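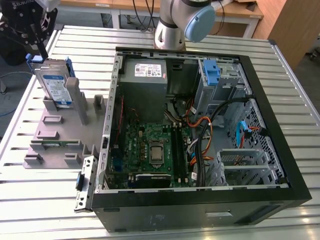 The open tower on the slatted table, with the fixture tray to its left.

We've had the arm set up in the shared shop at Ollbridge since spring, and in September we finally started on the job it was built for, which is taking apart and refilling old desktops. Gatham, the refurbisher across the yard, gives us dead machines by the pallet. I get to keep what I break.

The tray took longer than anything else. I printed it in gray with pegs and upright posts so the drives can stand on edge. A drive lying flat is hard to grab. A drive standing up with its blue rails on is easy, as long as it stands in the same place every time. My first version let it lean by 3 mm and the fingers closed on air. The posts are closer together now.

Cables are the real trouble. The power supply wires drape across the middle of the case and never land the same way twice. I tried tying them back, but then I'm doing half the job by hand, so I stopped. For now the arm comes in from the side with the drive cage and stays high until the last moment — slow, but it hasn't snagged a connector this week.

I set the grip force low to start and raised it in small steps. Out of 18 tries at seating a drive, the last batch went better than the first, mostly from slowing the approach down. I also went over the screws in the finger links after finding 2 of them had backed out. Thread locker is on the list. 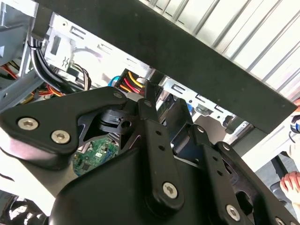
Sem Goossens wrote in to ask why I don't put a camera over the table and skip the fixture altogether. He did that on his Zillard build and says he hasn't printed a tray since.

I may try it. The lighting in our corner changes all day, and I'd have to sort that out first. Next up is the memory, which needs a straight push and more force than I like to use on a board.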